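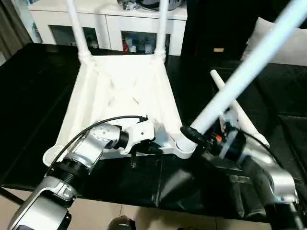 3 min read

I've been meaning to write down my clay tips for ages, mostly so I can stop repeating them to everyone who joins our evening class in Clestgate. I make mugs and small bowls at home, on a second-hand Lastar wheel in the back half of the garage, and I've made every mess it's possible to make. So, in no order at all.

Get a big bucket with a lid for your slops and don't rinse anything in the sink until it's been through that bucket first. Let it settle overnight, pour the clear water off the top on to a flower bed, and scrape the sludge out on to a plaster slab. I once put a whole afternoon's worth of trimmings down the utility room drain (November, freezing, a plumber who was very polite about it) and I still think about the bill.

Wipe, don't sweep. Dry clay dust is horrible for your lungs and a broom just throws it up in the air. A wet sponge and a mop at the end of every session takes me 20 minutes, and I put the radio on.

If your clay has gone too stiff, don't bin it! Poke a few deep holes in the block with a dowel, fill them with water, tie the bag up tight and leave it for 3 days. Anum Talpur taught me that one and I must have saved over 5 bags since. Still too hard? Drop the whole bag, tied, into a bucket of water up to the neck of the bag and give it another night.

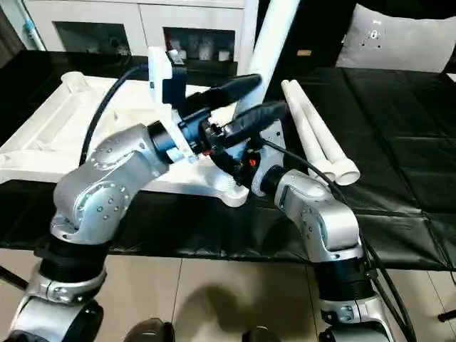

Handles next, as they're what I get asked about most. Mine used to crack at the top join every single time, and it was down to me sticking a wet handle on a nearly dry mug. Now I pull the handles first, let them firm up until they hold their curve, then score both bits, dab on some slip and press. After that the mug goes under a loose plastic bag for a couple of days. Danish Ansari uses vinegar in his slip and swears by it – I've tried both ways and can't say I noticed much difference, but his mugs are nicer than mine, so make of that what you will.

For trimming, keep an old credit card and cut it into odd curves with kitchen scissors. It makes a lovely rib for the inside of a bowl and costs nothing. Old tights stretched over a jar are fine for straining a small batch of glaze too, although a proper sieve is better if you're mixing a full bucket.

Label your glaze tests. I mean it. Write the number on the back in underglaze pencil before it goes anywhere near the kiln, and keep a notebook with the same number in it. I've got a gorgeous speckled green tile on the windowsill and no idea how I got it. Struan Kerr thinks it was two coats of the Paracha green over white, and I've had four goes at that now and they've all come out like pea soup.

Next time I'll do wax resist and how to get it off your good brushes.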